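Tilunico Shared Workshop — Minutes, November meeting
Posted by the minutes secretary
3 comments · 2 shares

The meeting opened at 7:10 p.m. The October minutes were accepted with one correction: the band saw blade was paid for out of the consumables line, and the tool fund was not touched.

1. Arm build (Avadau)

The base plate has been recut and now sits flat on the bench. The shoulder joint still has play in it. Two members measured it separately and disagreed, so it will be measured again with the dial gauge before any parts are ordered. The elbow motor from Cloltus arrived with the wrong connector. The seller has offered a refund or a replacement lead. Agreed to take the lead.

Spending on the arm to date is $109. The meeting approved a further $44 for bearings and a spare power supply. A request for a second gripper was put off until the first one closes properly.

2. Software

The arm now runs from the old desktop by the window. It lost its connection twice during the last build night, both times when the compressor started. The desktop will be moved to the other circuit. The person who set up the logging script asked that files not be renamed by hand — the script stops when it meets a name it does not know.

3. Glove control

The glove is the part of the build that has moved furthest since October. Finger tracking is good enough to go on with, and the open question is the position of the wrist. Markers stay on the cube on top of the hand, where a camera can find them while the fingers are down over the rim of the clear bin. The cable is less satisfactory. It runs back along the arm and then hangs over the front edge of the table, and the meeting wants it clipped to the sleeve and taken behind the chair.

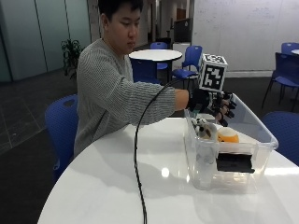 Plush toys and small round things will remain the standard objects for now. Hard parts from the scrap drawer can be added after the grip force has been limited in software. A member proposed limiting wrist travel to 90 degrees in the first tests with the arm. Agreed.

4. Bench space

The Zoëga printer needs its corner back by the end of the month. The arm will go on the long bench, clamped at both ends.

5. Any other business

The first aid box is short of plasters and eye wash. To be restocked.

Next meeting in December, same time. Closed at 8:35 p.m.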